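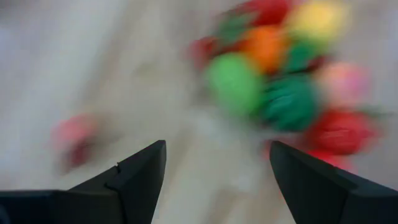 The Pretend Fruit Gallery

Hello and welcome to the fruit page! If you came over from the tea set gallery you already know how this goes: I put up the pictures, I ramble a little underneath, and you scroll past the rambling to get to the good stuff. Totally fine by me.

I've been collecting pretend fruit since the August I found a whole shoebox of it at the Nornville flea market. I wanted one pear. The man wouldn't split up the box, so I went home with the pear and 65 other things, and that was that. Nowadays it's play food, display fruit, fruit for bowls, fruit for hats, squeaky fruit, the lot. I don't care if it was made for a toddler or a furniture showroom. If it looks like fruit and you can't eat it, I want to see it.

Page last updated 6 February 2024.

The pile on the floor

Every sort starts on the floor for me. I know people who do it at a desk with trays and labels, and good for them, but I like to tip everything out and sit down next to it. You see the colors properly that way. Red next to orange next to a big round green ball, and a dark green one with a bit of striping that makes me think of a tiny watermelon — I've got a soft spot for anything watermelon. Most makers get the stripes wrong. They go too even, like a beach ball, when a real one has those wobbly edges.

Yellow is the color I always grab first. It shows every scuff, so I like to check yellows over before they get back in with the rest and pick up something new. Lemons are terrible for this. I had a Kadlec lemon that went gray on one end and never came back, and yes, I tried the baking soda thing, and yes, I tried the toothpaste thing too. (Please don't write to me about vinegar. It took the shine right off a plum.)

Small stuff goes in last. Little green bits, stray leaves, caps that have parted ways with their berries. I keep those in a jam jar until I find out who they belong to, and sometimes it takes a year.

The strawberry bin

I used to be a wicker basket person, and I held out for ages, but the clear plastic bins won me over. The kind that looks like it should be in the fridge, with a handle hole at one end and a low lip at the front. You can see what you've got without digging! The low front is the best part, because you can reach in for one strawberry and not bring half an orchard out with it.

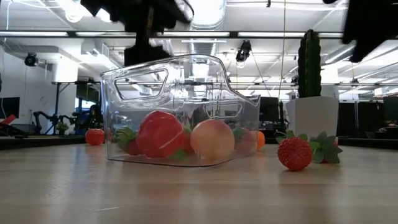 Strawberries are the reason I have so many bins in the first place. They come in every size and every idea of red, from fire engine to almost brown, and some are smooth and glossy and some have the seeds dotted all over. I like the seedy ones better. My favorites have a little green cap too, and if there's a bunch of leaves with those jaggedy edges to lay alongside, even better. I could look at a good strawberry leaf all day.

Peaches are the other thing I'd point a beginner toward. A soft blush going from pale peach into orange is hard to paint and it makes a cheap fruit look expensive. Nernel used to do a lovely one. The newer ones look sunburned to me, but my sister-in-law likes them, so what do I know.

Round red ones cause arguments. Tomato or not a tomato? I file them under fruit, and I've had emails. I'm keeping them.

And then there's the cactus, which I know, I know, is not fruit. But a tall ribbed one in a plain white pot next to a lot of red looks fantastic, and it gives your eye somewhere to rest. Stastarden sells square pots in three sizes if you're after something similar for a shelf. Get the heavier one, the light one tips over when a cat walks by.

Bits and pieces

The full list on the old site had 1,643 entries and I've since added the berries I forgot, so we're at 1,684. I'm still moving them across, and the citrus section is a mess right now, sorry.

If you have pretend fruit of your own, send it in! Pictures any size, any background, a line about where you found it if you remember. Grapes especially — I'm very short on grapes. Next page is vegetables, once I've decided what to do about the corn.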